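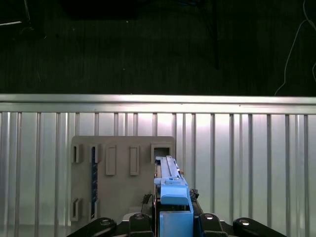 Rivgate Corrugated Backing Panel

Reading time: 3 minutes

I've sold a lot of wall and bench stuff over the years, and this ribbed metal panel is still the one I get the most mail about. It's a simple thing. Silver metal, upright ribs all the way across, and a smooth bright rail along the top. You stand it at the back of a bench or screw it to a wall, and then you've got a clean surface behind whatever you're working on. I have one in my own garage and two more in the shop, and I keep finding new spots for them.

The ribs are what people like. They catch the light on the faces and go dark in the grooves, so even a short piece looks sharp under a lamp. They also stiffen the sheet a lot more than you'd guess from picking it up. I leaned a full bag of potting soil on mine in March and forgot it there for two weeks — no bend, no dent, just some dirt to wipe off.

Fair warning, it's shiny. If you put a bare bulb right over it you'll get a hot streak along the rail, and after an hour of close work that gets old. I moved my lamp a little to the left and that took care of it. A frosted bulb would do it too.

Sizes and price

The standard panel is 40 inches wide and 14 inches tall, and it's $223 for the set of three, which is how most people buy it. Singles come and go. If you need one, write and ask, and I'll look on the shelf. I don't cut panels to width anymore! I did it for a while and the ribs chewed up every blade I owned, so if you need a narrow one, please find a metal shop near you with a proper shear.

The rail comes already attached. Don't try to pull it off. A customer did this to save half an inch of height under a cabinet and ended up with a very wavy sheet and a sore thumb.

Putting it up

Screw through the grooves and leave the raised ribs alone. Four screws will hold a panel on studs. For brick you'll want plugs, and I'd pilot every hole with a small bit first, since the metal is slick and the drill will wander on you. Wear gloves when you're handling the ends. I file them before they ship but they're still sheet metal.

If it's just going to stand at the back of a bench, the Komonska feet slide under the bottom edge and keep it upright. They're sold in pairs and one pair does a panel. I don't bother with them in my garage, where the bench is against the wall anyway, but on an open table you'll be glad of them.

What goes in front of it

Anything you like, really. I've seen these behind jewelry benches, model train layouts and one very fancy coffee corner. Flat boards and plates with slots or openings in them look good standing against the ribs, particularly in a dull gray, where the shine behind picks out the edges. Small pale parts can get a bit lost, so if you're sorting those, lay a dark cloth on the bench.

Cleaning

Warm water, a drop of dish soap, and a soft brush run up and down the grooves. Going side to side just packs the dust in. Skip steel wool, please. It leaves a haze on the rail and I have never found a way to get it back out. For fingerprints I use the Onsri cloth, the thin one, dry.

Returns and shipping

You've got 365 days to send back a panel that hasn't been drilled. Sets ship flat in one carton, and the carton is heavy, so have somebody around for the other end. Check the corners before you sign for it — that's where the damage happens when there is any.

The Nenorus painted version is sold out and I don't have a date for more.

Page updated May 25, 2007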